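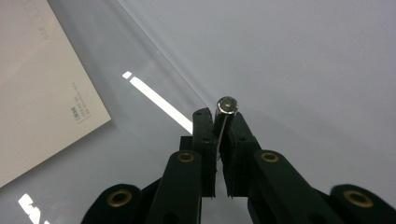
# Minutes of the June meeting, Vedonholm cookbook

**Place:** the back table at Pludilness, after closing
**Start:** 6:30 pm
**Present:** Farzad Taheri (chair), Orsolya Fodor, Amado Lacson, Magdolna Fülöp
**Joined by phone from item 3:** Müzeyyen Saraç
**Minutes:** Orsolya Fodor

## 1. Minutes of the last meeting

The minutes were read and accepted with one correction. In the paragraph on soups it was written that Amado wants to remove the fish soup. Amado asks to record that he wants to move it, from Soups to Sunday Meals. I am sorry for the mistake.

Open points from last time:

- Letter to the families who gave recipes in the winter: sent by Magdolna. Most have answered. Two families did not receive it, and Magdolna will bring them a copy on paper.
- Question to Fontana about the price of sewn binding: answered, see item 4.
- List of measures (cup, glass, coffee cup, handful): not done. Moved to item 3.

## 2. Which recipes go in

We have now 40 recipes which are tested and typed. Farzad proposed to close the list today. Magdolna did not agree at first, as she has a promise from her neighbor for a plum cake that is baked with cornmeal, and she believes the book will be poorer without it. Amado said that there are already three plum recipes and that the cake chapter is the longest one.

After some discussion it was decided:

- The list is closed at 40.
- If the plum cake with cornmeal arrives before the next meeting and it is better than the plum slices, it can take the place of the plum slices. Magdolna and Orsolya will bake both and bring them.
- The person who gave the plum slices has to be asked first. Magdolna will ask.

The order of chapters was discussed again. Farzad prefers the order of the day (breakfast, soup, main meals, evening, sweets, jars). Amado prefers the order of the year and read aloud how it would look. Everybody liked the spring part, but in his order the winter chapter has almost only cabbage and beans. We stay with the order of the day. Amado may write a short page for the end of the book, "What to cook in which month," with page numbers only and no new text. He accepted this.

The fish soup is now in Sunday Meals.

## 3. Testing and corrections

Müzeyyen joined at this point. She has tested the last group of bread and dough recipes in her own oven and once in her sister's oven.

**Flatbread with nigella.** The dough is too soft with the water as it is written. Müzeyyen used less and was satisfied. She will send the number to Orsolya in writing. The family who gave the recipe says that their flour is different, and they wish to keep the original text. Decision: we print the smaller quantity and add "more water if the flour is thirsty," which is the family's own expression.

**Stuffed peppers.** Two versions came from two families, and we had planned to join them into one. Müzeyyen cooked both and is against joining. One is with tomato and a bit of sugar, the other is with yogurt and dried mint, and in her words they only have the pepper in common. Decision: both are printed on facing pages, with the names of both families. The total number stays the same because we counted them separately already.

**Rice with the crust (Farzad's mother).** The instruction says "cook until it smells ready." Three of us burned it. Farzad explained for a long time how the sound changes when the crust is forming, and that one should put a wet finger on the side of the pot and listen. Orsolya will try to write this in a few lines. The words "until it smells ready" stay as the last sentence, at Farzad's request.

**Adobo (Amado).** No problems. Magdolna asked if the vinegar can be reduced. Amado said no.

**Sour cherry soup.** Magdolna's version gives the cream before the cooking is finished and at Orsolya's it curdled. Magdolna mixes the cream with a spoon of flour and some of the cold liquid first. She did not write it down since for her this is normal. It must be written.

**Measures.** We spoke about this too long, and I give only the result. All recipes will have grams and milliliters first, then cups in brackets. "Glass" is not used any more except in the small stories between the recipes. "Handful" is permitted for herbs and for raisins. "Coffee cup" will be replaced everywhere. Müzeyyen has measured her coffee cups and they are not equal to each other.

## 4. Printing

Orsolya reported on the visit to Fontana.

The offer is for 200 copies, black text with one additional color for the headings. Pages are printed in sheets of 16, so the number of pages must be a multiple of this. At the moment we are a little over, and we would pay for one more sheet which would be mostly white. Either we shorten or we fill it.

Suggestions for filling:

- Empty lined pages at the end for the reader's own notes (Magdolna)
- Amado's page of months, now that it exists
- A page for each family with two or three sentences about where they learned to cook (Müzeyyen)

Suggestions for shortening:

- Smaller letters. Refused by all. The book will lie on a kitchen table and must be read from standing.
- Taking out the foreword. Farzad, who writes the foreword, has no objection, but the others do.

Decision: we fill. The lined pages come last and their number is fixed when everything else is ready.

**Binding.** Sewn binding is more expensive than glued. At Fontana we were shown both kinds, and the sewn book stays open by itself when it lies flat. The glued one closed as soon as I took my hand away. Magdolna and Müzeyyen are strongly for sewn. Farzad is worried about the selling price. Vote: three for sewn, one against, one abstained. Sewn binding is accepted.

**Paper.** The sample from Faklow was passed around the table. It is slightly cream colored and not shiny. Amado put a drop of oil on it to see what happens. The drop went through to the other side. Farzad remarked that every cookbook he likes has oil on it. We take the Faklow paper for the inside and ask Fontana which cover can be wiped with a cloth.

## 5. The title

Still no agreement. On the table were:

- *The Vedonholm Table*
- *Eat First, Then Tell Me*
- *What We Brought*
- *Second Helping* (withdrawn by Amado during the meeting)

Müzeyyen said that *What We Brought* sounds as if all of us came from somewhere else, while some of the families were always in Vedonholm. Magdolna finds this is a good point, but still prefers it to the others. *Eat First, Then Tell Me* was said by Müzeyyen's aunt at the first tasting, and most of us like it, only it is long for the spine of the book.

Orsolya will write the two last ones which were not withdrawn, and also *The Vedonholm Table*, on paper strips in the size of the spine. We look at them next time and vote. Farzad asks that nobody brings a new title.

## 6. The tasting evening

Pludilness gives us the room for the tasting evening without rent, if we leave the kitchen clean and are out by 10 pm. The stove has four burners, of which the left back one is weak. Food should therefore come cooked and only be warmed.

Menu so far:

| Dish | Who brings it |
|---|---|
| Sour cherry soup, served cold | Magdolna |
| Stuffed peppers, the yogurt ones | Müzeyyen |
| Adobo | Amado |
| Rice with the crust | Farzad |
| Flatbread | Müzeyyen, with help from Orsolya |
| Poppy seed roll | Orsolya |

Missing: a salad, and something without milk and without meat. Magdolna will ask the family who gave the lentil recipe.

Labels with all ingredients must stand in front of each dish. At the last tasting one guest could not learn if there were walnuts in the roll, and he did not eat it. Orsolya will write the labels by hand, in large letters.

People who want to order the book can write their name on a list at the door. We do not take money on that evening.

## 7. Other matters

Amado asks who has his big pot. Magdolna has it. She will return it before the tasting.

Müzeyyen would like the names of grandmothers to be printed in the way the families write them, with all accents and dots. Agreed. Orsolya must check with Fontana that their letters include everything, especially the dotless i.

Farzad read the first half of the foreword. We asked him to make the part about the market shorter and to keep the part about the onions.

## To do before the next meeting

- **Magdolna:** plum slices (permission), paper letters to two families, lentil family, cream step for the cherry soup, the pot
- **Müzeyyen:** quantity of water for the flatbread, weight for one coffee cup in every recipe where it appears
- **Amado:** page of months
- **Farzad:** foreword complete
- **Orsolya:** crust text, paper strips with titles, labels, cover question and accents to Fontana
- **Magdolna and Orsolya:** both plum cakes

The meeting ended at 8:50 pm. The next one is at the same table, and Amado has the key.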